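First season race bibs and score sheets for a kids' snowboard day, help!

Chae-won Woo
Posted Monday, January 31, 2022

Hi all! I got talked into running the paperwork for our little slopestyle day at Flarnton in March and I'm so excited, but I've never done anything like it. We have 52 riders signed up, ages 6 to 12, plenty of them dropping into a park for the first time. My plan is two runs each, best run counts. Do I need a separate score sheet for each run, or one per kid? And is it okay to let friends ride back to back if they ask? I've been putting the judges' packets together at home every evening.

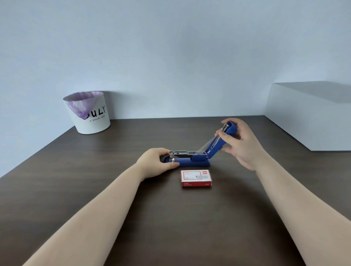

I'd also love to know how you split the age groups. The hill says we can have the small park from opening until lunch, and I really don't want the tiny ones standing around getting cold at the top.

Negri

Yay, more kids' events! One sheet per kid, both runs on it, best score circled. We tried separate sheets one year and spent the whole lunch break matching them up. Let friends ride together, absolutely. They push each other and they cheer like crazy, and a nervous kid will drop in a lot sooner with a buddy right behind.

For ages I'd go 6 to 8, then 9 to 12, with the little ones first while everybody's fresh. If the in-run is flat, send the smallest kids from halfway down (they lose speed before the first box otherwise and have to hike).

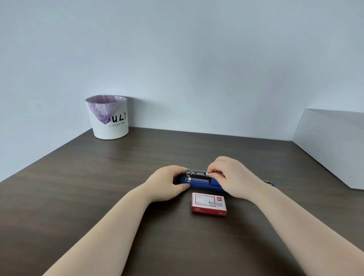

Judging is where it gets fun! Keep it to overall impression out of 100 and skip the trick lists, you'll drive yourself nuts scoring grabs on a seven-year-old. Have each judge write the number down before they talk to each other. Bring a small trash bin for the judges' tent too, the short wide kind with a bag hung over the rim like the white one by the wall on that desk, and you can toss snack wrappers and spoiled sheets without getting up between riders.

bistell_shreds

what negri said. also bring pencils, pens freeze. bibs go over the jacket, some kid will always zip it up underneath. have a blast!!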